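Devness Community Pantry
Packing Guide 4: Boxed Biscuits and Other Fragile Dry Goods

Issued January 1, 2008. Replaces the sheet distributed in April.

This guide sets out the procedure for packing boxed biscuits, crackers and shortbread into household parcels. It applies to all packing benches at the Devness and Prorkari sites. Tinned goods are covered separately in Guide 2.

Before packing

Clear the bench and wipe it down with a damp cloth. Allow the surface to dry fully, as cardboard picks up moisture quickly. Bring boxes from the shelf one layer at a time and do not stack them on the floor.

Check each box for the following:
Both end flaps are glued shut.
The corners are not crushed.
The best-before date is legible and has not passed.

Boxes with an open flap are to be set aside in the grey tub for the shift supervisor. Do not re-tape them.

Tall, narrow boxes are the most easily damaged item in a parcel. Shortbread in particular is brittle, and a box that has been dropped should be treated as damaged even where the cardboard shows no mark.

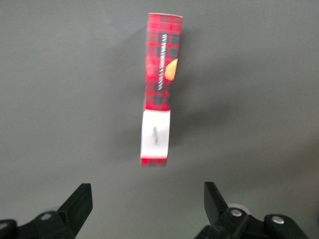 Place narrow boxes along the long side of the carton, on edge, with the flavour name facing inward towards the centre. Parcels are opened from the top, and labels printed lengthwise are easier to read when all boxes run in the same direction. Keep plain, vanilla and chocolate varieties together so that substitutions can be made without unpacking.

Fill any gap wider than two fingers with folded paper. Soft goods such as tea bags may be used instead. Nothing heavier than 400 g is to be placed on top of a biscuit box.

Closing the carton

Fold the short flaps first, then the long flaps, and seal with a single strip of tape. Write the parcel number on the end panel and enter it on form 3941. Cartons may be stacked no more than five high.

Enquiries about this guide should be directed to Hagos Fikre, Stores Coordinator, Devness site.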